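Werkstattbuch, Oktober, Donnerstag, nach dem Mittagessen

Heute endlich wieder an der großen Schautafel für Andden weitergemacht, dem alten Apothekenschrank-Stich, der auf sieben Bahnen Papier übers ganze Treppenhaus gehen soll. Ich hatte mich so darauf gefreut, und dann hat natürlich erst mal der Kleister nicht gewollt. Die Mischung von Kandlow zieht bei der Kälte im Hof sehr langsam an, man kann die Bahn zwar wunderbar lange schieben, aber an den Stößen steht sie nach einer Stunde wieder auf. Mit etwas weniger Wasser ging es dann, fünf Teile statt der üblichen sieben, und siehe da, Bahn 2 liegt glatt wie ein Bettlaken!
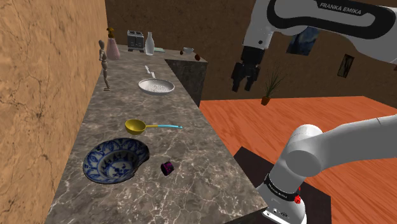
Rendering: Marmorplatte vor rissiger Putzwand, mit Gliederpuppe und gelber Kelle.

Zum Altern der Ränder: Schwarztee allein wird mir zu rötlich. Fikri Lau meinte, ich solle einen Löffel von der Clostwood-Beize hineingeben, und das ergibt wirklich ein sehr schönes, müdes Braun (Probestreifen klebt hinten im Buch, der linke ist der gute). Bitte nur mit dem Schwamm tupfen und ja nicht streichen, sonst gibt es diese hässlichen Wasserkanten, die man nie wieder los wird. Ich habe das an einem Reststück ausgiebig bewiesen.

Die Leisten von Gkikas sind immer noch nicht da. Wer morgen früher kommt als ich, ruft dort bitte an und fragt, ob es bei der schmalen Ausführung bleibt. Bahn 3 und 4 sind zugeschnitten und liegen gerollt im Regal, Oberkante mit Bleistift markiert.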